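Puveck Anti-Fatigue Mat: Two Months of Standing on It
Reviewed September 21, 2018

I don't trust any product that promises to change how my legs feel. So when the Puveck mat started showing up in every article on standing desks, I read the claims with one eyebrow up. "Cloud-grade support." "All-day energy." It's a piece of foam, folks.

Still, I stand on a hard floor for most of my shift, and my old Stillance mat had gone flat in the middle like a tired pancake. I paid for the Puveck myself, full price, and used it for 2 months before writing a word of this.

First, the smell. The listing says it airs out overnight. Mine took more than a week, and that was with the window open. The corners also curled up at first. They did settle down, but I caught my toe on one of them more than once, and a mat that trips you is not doing much for your health.
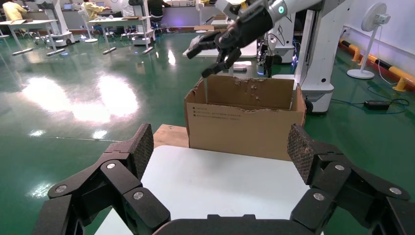 Comfort is harder to judge. My heels hurt less by late afternoon, I'll give it that. My lower back feels the same as it did in April, and the package makes a much bigger deal about backs than about heels. I also bought new shoes a few weeks in, so take even the heel part with some salt.

The surface cleans up fine with a damp rag. Coffee came out. Pen ink didn't. Rolling chairs are a problem — the wheels leave dents that stay for hours, so if you switch between sitting and standing you'll be kicking this thing out of the way all day. The Fleltidora model has a firmer edge and handles chairs better, though it costs more and only comes in a gray I would call wet sidewalk.

Then there's the warranty. It sounds generous until you read that "normal compression" isn't covered. What else is a mat going to do? I wrote to customer service and asked how much compression they consider normal. I got a coupon code back.

Would I buy it again? On sale, maybe. At full price I'd try the Fleltidora first, or spend the money on better insoles and see how far that gets you.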